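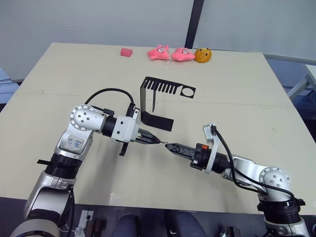
How do you teach a two-armed robot to pass something from one hand to the other?

Start with the meeting point and work backwards. Most of our new club members begin with the picking up, because it feels like the natural first step, and then find that the second arm can't reach.

So, for anyone joining us at the Jirkdale robotics club in June, this is the way Laine Rebane and I run the handover exercise, and I do hope you enjoy it as much as we do!

First, bring both arms slowly towards the middle of the table until the fingertips are almost touching. Save that position under a name you'll recognise later (Thắng once called his "new new final", and we all suffered for it). Then back each arm off a little and save that too.

Next, choose something soft to practise with. A plush toy is lovely for this, as it forgives a clumsy squeeze. Run the whole handover at 40 per cent speed and keep a hand near the stop button, please, however well the last one went.

Once you can manage 7 clean passes in a row, move on to something with a firm body and floppy ends. A watch on a sports strap is my favourite, and it is a good deal harder than it looks. 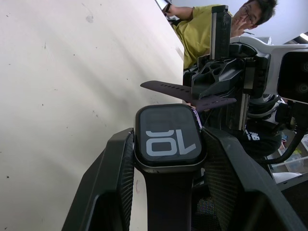

Grip the case and let the straps go where they like. The receiving arm needs to come in from the side that leaves the straps free, so you may have to turn the wrist before you close the fingers. Wait until the second gripper has hold before opening the first; we leave a pause of five seconds to begin with and shorten it bit by bit.

Write down each change in the club notebook as you go, even the silly ones, and leave the page open for the next pair.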